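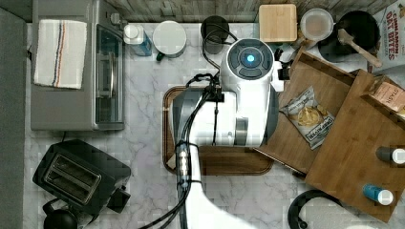
Figure 1. Plan de travail à motif de marbre, vu de dessus, avec les petits appareils du côté gauche.

Cours d'organisation de la cuisine domestique
Séance 4 : le plan de travail et les petits appareils
Polycopié de Beca Meredith, version du 7/11/20

Avant de commencer

Ce polycopié accompagne la séance 4. Je vous prie de le lire une première fois avant le cours, et de l'apporter imprimé, car nous allons écrire dessus. Les mots techniques sont expliqués à la fin. Si une phrase n'est pas claire, vous pouvez me le signaler : le français n'est pas ma première langue et je corrige le texte chaque année avec les remarques des étudiants.

La séance précédente portait sur les placards. Nous passons maintenant à la surface de travail, qui est souvent la partie la plus discutée dans une cuisine familiale. Chacun y pose quelque chose et personne ne veut enlever son objet.

1. Trois sortes de surface

Dans ce cours, nous divisons le plan de travail en trois sortes de surface.

La surface occupée : elle porte un objet qui reste à sa place toute la journée, par exemple un four de table.
La surface de passage : elle reçoit un objet pendant un temps court. Une tasse, une bouteille, un sac de courses.
La surface libre : elle sert à couper, à pétrir, à dresser les assiettes.

Une erreur fréquente des débutants est de mesurer seulement la longueur totale du plan. Un plan très long peut offrir peu de surface libre si les appareils sont dispersés. Au contraire, un plan modeste devient agréable quand les appareils sont réunis d'un seul côté.

Sur la figure 1, le mini-four et le grille-pain à deux fentes se suivent le long du côté gauche, et une sorte de bouilloire noire et vitrée vient juste après. C'est ce que j'appelle une file d'appareils. La petite bouteille, la tasse et le récipient cylindrique foncé appartiennent plutôt à la surface de passage, même si beaucoup de familles les laissent là du matin au soir.

2. Les appareils qui chauffent

Pour chaque appareil qui chauffe, on se pose les questions suivantes, dans cet ordre.

Où va la chaleur ? Un mini-four chauffe par la porte, mais aussi par le dessus et par les côtés. Un grille-pain envoie l'air chaud vers le haut. Une bouilloire envoie la vapeur par le bec et un peu par le couvercle.

Qu'est-ce qui se trouve au-dessus ou tout près ? Il faut regarder les placards hauts, les rideaux, les rouleaux de papier et les torchons.

De quel côté s'ouvre l'appareil ? La porte d'un mini-four a besoin d'une place libre devant elle. La notice donne la distance à respecter ; dans nos exercices nous prenons 40 cm, pour pouvoir aussi poser une grille.

Le cas du torchon mérite un paragraphe. Le dessus du mini-four est une place très tentante : il est plat, il est à bonne hauteur, et un joli torchon cache les traces. Sur la figure 1, un torchon blanc cassé à rayures verticales est étendu sur cette surface. Dans l'exercice A, vous devez proposer une autre place pour ce torchon. Un crochet à côté de l'évier ou la poignée d'un tiroir sont des réponses acceptées. La poignée du four n'est pas acceptée.

Pour le grille-pain, pensez aussi aux miettes. Le tiroir à miettes se vide l'appareil débranché et froid, au-dessus de la poubelle ou de l'évier. Dans la fiche d'entretien Trelteck que je distribue, cette tâche est notée une fois par semaine. Je trouve ce rythme raisonnable pour une famille de quatre personnes ; une personne seule peut attendre un peu plus.

3. Les câbles

Un câble bien rangé suit le mur. Il ne traverse pas la zone où l'on coupe, et il ne pend pas devant le bord du plan, surtout dans une maison avec des enfants.

On observe souvent deux défauts. Le premier est le câble qui descend d'un appareil et passe tout près de l'appareil voisin ; vous en avez un exemple sur la figure 1, avec le fil noir et fin qui va du mini-four vers le grille-pain. Le deuxième est la boucle : le câble est trop long, et il forme un arc sur le plan. Un câble noir fait une telle boucle devant le récipient foncé de notre figure. Une boucle s'accroche facilement avec la manche, ou avec l'anse d'une tasse.

Les solutions simples sont le clip adhésif, l'enrouleur fixé derrière l'appareil et la bande à scratch. Je déconseille les liens métalliques des sachets de pain, ils peuvent abîmer la gaine. Les clips Fleretti que nous avons à l'atelier se collent sur le mur propre et dégraissé, on attend une heure avant d'y passer le câble.

4. Les surfaces claires

Un plan clair à veines grises est lumineux, mais on doit savoir de quelle matière il est fait avant de choisir un produit. Le vrai marbre ne supporte ni le vinaigre ni le citron. Un stratifié à décor marbre les supporte mieux, mais il craint l'eau dans les joints et le plat brûlant. À l'œil, sur une photographie, on ne peut pas toujours décider. Si vous ne savez pas, utilisez l'eau tiède, une goutte de savon neutre et un chiffon doux, puis séchez.

La crédence demande aussi de l'attention. Celle de la figure 1 a l'apparence de lames de bois vieilli, dans les tons bruns, gris et beiges. Ce genre de décor cache bien les petites taches, et pour cette raison on oublie de le laver. Passez la main à plat derrière le mini-four de votre propre cuisine : si la surface colle, le nettoyage est en retard.

5. Méthode de tri en atelier

Nous travaillons par groupes de quatre. Chaque groupe reçoit une fiche Utance et un crayon.

Première étape. Videz la surface de passage. Tout va sur la table, y compris ce qui est « toujours là ».
Deuxième étape. Débranchez les petits appareils et laissez-les refroidir avant de les déplacer.
Troisième étape. Essuyez le plan du fond vers l'avant.
Quatrième étape. Remettez d'abord les appareils utilisés tous les jours, du côté de la prise. Les autres appareils vont dans un placard bas.
Cinquième étape. Remettez les petits objets seulement s'ils servent à côté d'un appareil. Une boîte à thé près de la bouilloire est logique. Un flacon de médicament ne l'est pas.

La dernière étape provoque toujours des discussions, et je laisse les groupes discuter.

6. Exercices pour la prochaine fois

Exercice A. Choisissez une nouvelle place pour le torchon de la figure 1 et justifiez votre choix en 100 mots.

Exercice B. Dessinez le plan de travail de votre cuisine vu de dessus. Coloriez en rouge la surface occupée, en jaune la surface de passage, en vert la surface libre. Indiquez les prises par une croix.

Exercice C. Un lecteur du manuel Akinola possède un grille-pain de 700 watts et un seul bloc multiprise. Quels renseignements faut-il lui demander avant de répondre ? Écrivez-les sous forme de liste.

Les exercices B et C se rendent sur papier. Ceux qui étaient absents en October peuvent joindre aussi leur fiche sur les placards.

Vocabulaire

Crédence : revêtement qui protège le mur derrière le plan de travail.
Gaine : enveloppe souple autour des fils électriques.
Dresser une assiette : disposer les aliments avant de servir.
Blanc cassé : blanc légèrement teinté de gris ou de jaune.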